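The Cloth That Would Not Let Go

By Beverley Baxter
22 December 2020

In July a cloth-folding arm at Clorgate pulled a table over. It was a small table and no one was standing near it, so the incident report ran to six lines. The arm had closed on a cleaning cloth, the cloth had caught on something, and the arm kept pulling. The report blames "an unusual textile condition." I have read that phrase many times now and I still don't know what it means.

What is unusual about a cloth getting caught? I have caught sleeves on door handles and dish towels in drawers. Anyone who has done laundry knows that fabric snags, and a person feels the snag in the wrist and stops. The Clorgate arm had a force limit that was supposed to do the same job. According to Fionnuala Coughlan, who ran the floor that month, the limit had been raised the week before. It kept tripping on heavy towels and the folding numbers looked bad. She objected in an email. She got a thumbs-up in reply.

Stoltetau, which supplied the arm, has since told its customers that the problem is solved. The evidence is a test series of 1,993 grasps without a "hazard event." I asked what counts as a hazard event and was told it means contact with a person or damage to equipment. A cloth that jams in the fingers and has to be worked free by hand counts as a completed grasp. By that measure I have never had a bad day in the kitchen.

Anneli Sjöberg let me watch a session of the same sort of work in her own lab, with household cloths on a plain wood surface. I was glad she did, as the brochures only ever show stiff white squares.

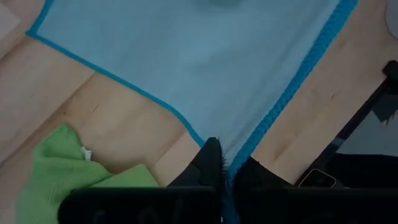
A blue mesh cloth gathered between the fingers of the gripper, with a green microfiber cloth beside it.

Look at the teeth along the inside of that finger. They are there for grip, and with a mesh I think they deserve a harder look than they get. Thin open fabric and small teeth are made to find each other. Sjöberg's view is that getting hold of a cloth is the easy half, and that most groups, hers included, spend far too little time on letting go. Her logs have a separate line for releases that didn't release. Stoltetau's have no such line, or none they would show me.

Then there's the care tag, the little white label you see on the green cloth. Štefánia Kadlec, who repairs grippers for a living, told me she finds bits of tag and loose thread behind the finger pads all the time. Her advice is to open the pads up every 200 cycles and look. The manual for the Clorgate arm says to inspect "as needed" - the sort of instruction that gets read once, by the person least likely to be on shift.

I'm told I am making a lot out of one tipped table. Brendan Nic Aodha of Anaretti put it to me politely: the arm is slow, it is light, and a folding machine is hardly a stamping press. Fair enough. But the same arm is being offered to care homes next, and there the cloth may well be a bib or a cardigan with somebody in it. A force limit that a manager can raise to rescue a bad week won't do in that room.

I would like three things before I believe the word "solved." Publish the jams along with the grasps. Put the force limit behind a lock, with a name written down each time it changes. And test on cloths from an ordinary cupboard, tags and frayed hems included, instead of the ones that came with the machine.

Stoltetau said it would get back to me on the first of these. That was nine weeks ago.

Contact the editor | © 2020 Quezada Review | Back to top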